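Wendanham Publishes Review of Household Robot Training Guidelines, Urges Buyers to Read the Fine Print

WENDANHAM, November — A review of the Surnix guideline for hand-demonstrated household tasks finds that most of its rules cannot be checked by anyone outside the team that claims to follow them.

The guideline covers work in which a person performs a chore with hand-held grippers and the recordings are later used to train a robot. It has 54 clauses. Reviewers at Owino could find a way to test 26 of them. The rest lean on words like "adequate" and "natural."

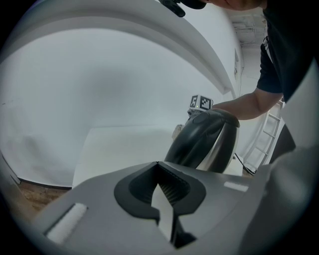

By the Standards Desk, Owino
Reviews and Public Comment

We read 311 task records submitted under the guideline by Zatitz, which helped draft it. Nearly all were marked compliant. Few said what the compliance check had been.

Take the clause on bare-hand contact. It says a hand may touch the object "where needed" and leaves the operator to decide what that means. A rule like that will never fail anyone. The clause on powered appliances is no better: it asks for a safe setup and then doesn't define one.
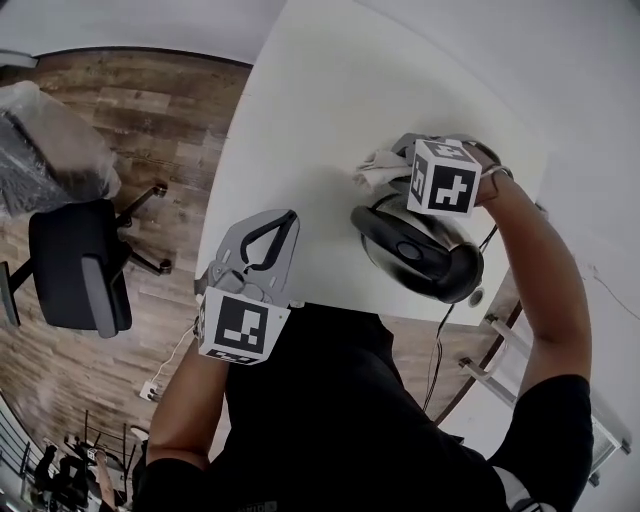
Cleaning tasks worry us more. A record can say "wiped" with no standard for how much of the surface was covered or how hard the tool pressed. We doubt a robot trained on such records can be sold as meeting any cleaning standard, and 2 of the product claims we read come close to saying so.

Owino is asking for pass-or-fail wording, outside checks and a public list of rejected records. Zatitz has said it will respond in the next draft — it said the same about the last one.

The full review is available from the Owino office in Wendanham.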